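3.2 Housing and bedding

Owners in the Amville survey kept their guinea pigs in pairs or small groups in most homes, and cage size varied more than any other measure. Of the 2,694 households that returned the form, those with two animals were asked to record bedding type, the date of each full change, and any sneezing or sore feet seen between changes. Fleece and other cloth liners were entered separately from paper and wood products. The condition of cloth items was scored by the owner on a scale of 1 to 5, following the method of Navarrete and Owusu. 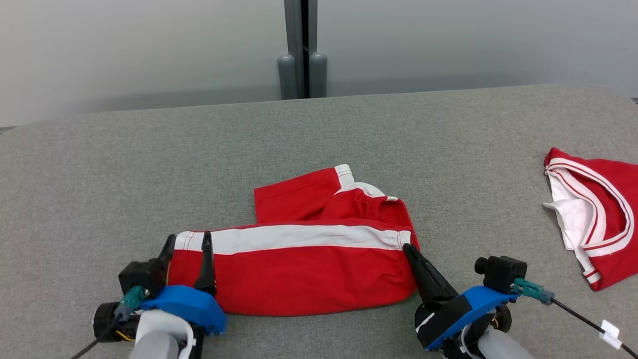
Figure 2. Folded red garment with white stripes on a gray fabric-covered table.

Liner changes were less regular in February than in the other months, and the gap was widest in homes with children under 12. Sore feet were reported more often where the same liner stayed in place for longer periods – a pattern also noted in the Bastum shelter records. The form did not ask about the weight of the animals, which may affect foot health. Diet is treated in Section 3.3, together with the hay supply data from the Jekida site.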